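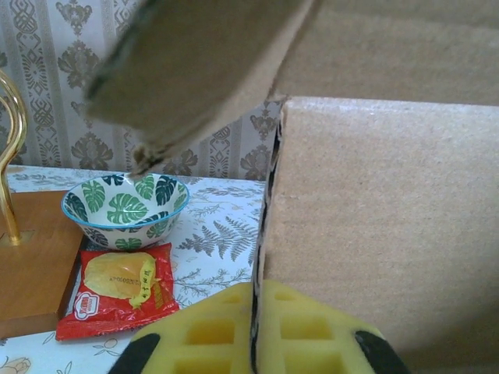
Yellow padded gripper and torn cardboard, at the Skiltwood open day

Trutell opened its doors at Skiltwood on 24 March 2025, and I went along with low hopes and a packet of sandwiches. I'd pictured a slideshow and a biscuit. What I got was a good long look at two robot arms and a cardboard box, and I stayed far longer than I meant to!

The arms work in a bay done up like someone's dining room, with damask wallpaper on the walls and a ferny print over the table. There's a bowl with big monstera leaves on it (I want one), a red snack packet with a round pastry on the front, and a gold stand for cups. I liked all that. It felt more like my nan's house than a factory, bar the purple cables looping all over the place.

Cardboard is harder than it looks, we were told. It bends, it tears and no two bits behave the same — which anybody who has fought with a parcel at Christmas could tell you. The grippers have soft yellow foam pads moulded into little squares, and I'd happily have pinched a pair for opening jars.

The day was put on with Vonden, who look after the training side, and it drew 68 visitors, almost double what they'd planned for. Tea ran out by eleven. Parking was a nightmare too, so if you go next time, get the number 23 bus and walk up from the bridge.

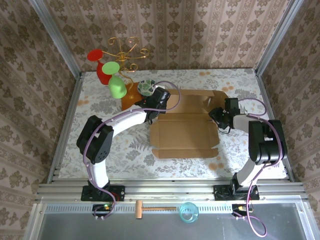
Going in August

A second open day is planned for August, again at Skiltwood, and it's free but you do need to book. Tours last an hour and go round in groups of 3, so you can get right up to the glass and ask daft questions (I asked several). Subramaniam, the bakery over the road, will be doing the food this time — I've had their cheese rolls and I'd go for those alone. Booking opens on the Trutell website after Easter.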